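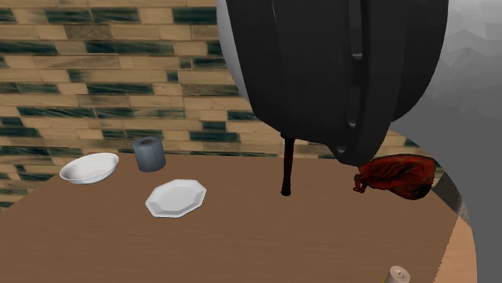

by Ismail Ramadan

The reader gave fifteen digits and a tone. I wrote the digits on the intake form, scanned a second time at the left shoulder, and got the same digits. Procedure at Skultport was two scans from each side. I did the right side as well.

Species, dog. Sex, female, spayed. Weight 19.4 kilograms on the floor scale, with the mat subtracted. Coat short, brown, gray at the muzzle. Age estimated at nine from the teeth, which meant anything between seven and twelve. Found at the ferry lot on Thursday before opening, tied to the rail with a length of clothesline. I cut the clothesline below the knot and kept the knot, as the form has a box for it.

The registry was a program called Surnix, which the county had bought the year before to replace the card drawers. Surnix took a chip number and returned an owner, an address, a telephone number, and the animal's name. The transfer had not gone well. The card drawers held up to 3000 records and Surnix held 2770, and the difference had never been assigned to anyone. The old reader was a Fankhauser. The new reader was also a Fankhauser and needed to be charged twice a shift.

I entered the fifteen digits. Surnix returned a record.

Species, cat. Sex, male. Name, Ekolo. Owner, blank. Address, 139 Pilot Street. Telephone disconnected, per a note dated before the transfer.

A wrong species is a common error. In the old system species was a single letter, and C had been used by one clerk for cat and by another for canine. A wrong sex is less common. I printed the record, drew a line through cat, and initialed it. I did not draw a line through male, as that field could not be corrected without a veterinarian's signature, and ours came in on Mondays.

The name I tested the usual way. The test is not in the manual. You stand behind the animal, outside its line of sight, and say three names at the same volume, with ten seconds between them. Two of the names are controls. I used Daisy and Bruno. The order was Daisy, Ekolo, Bruno.

At Daisy, no response. At Ekolo, the left ear rotated. At Bruno, no response.

I changed the order and repeated the test. At Ekolo the left ear rotated. I recorded it as positive, weak.

Pilot Street runs up from the harbor behind the net sheds. Field visits were supposed to be done by two people, but Orla was out with her back, so I signed for both positions and took the van. The dog rode in the lower crate. She lay down at once and stayed down until the turn onto Pilot, where she stood and braced her feet against the slope before the van had reached it. I noted the time, 2:40. I was not sure what column it went in.

The house had a new door. A man in socks opened it. He had lived there four years and had never had a dog. He had never had a cat. He was not the owner of record and I told him he was under no obligation. He looked past me at the van for a while.

"There was a lady before," he said. "She had a lot of mail."

"Did she have an animal?"

"There was a flap in the old door. I took it for a cat flap."

"How large?"

He showed me with his hands. I had a tape measure on my belt and held it across the gap between his palms. Thirty centimeters. A dog of 19.4 kilograms would pass through an opening of that width, though she might not care to.

"Where did the lady go?"

"Her son took her. Up the coast somewhere. The mail stopped after a year or so."

I asked whether I could bring the dog to the door. It was not an approved step. He said he didn't mind. She came down from the van on a slip lead, crossed the walk, and went past the man and his new door to the side of the house, where there was a tap and under it a square of concrete. She stood on the concrete and looked at the tap.

"That doesn't work," the man said. "It never has."

I turned the handle for the sake of completeness. It moved a quarter turn and stopped. She waited. I counted to sixty, then to sixty again. The man went in and came back with a mixing bowl of water and put it down beside her. She drank most of it, with her eyes on the tap.

On the drive back I considered how to enter this. Surnix offered three outcomes for a field visit: owner located, owner not located, address invalid. The address was valid. I selected owner not located, and in the remarks I wrote, Animal appears familiar with premises. Remarks are limited to eighty characters, so the tap had to be left out.

I put her in run six, on the quiet side, and hung the card. The card has a line for name. For strays the practice was to leave it empty for the holding period, so that no one on staff got into the habit of using it. She had a positive result, weak, on two trials, and a record, although the record was for a male cat.

I wrote Ekolo in pencil. Then I went to the back room and started on the old card drawers, beginning with P for Pilot, until I remembered they had been filed by surname.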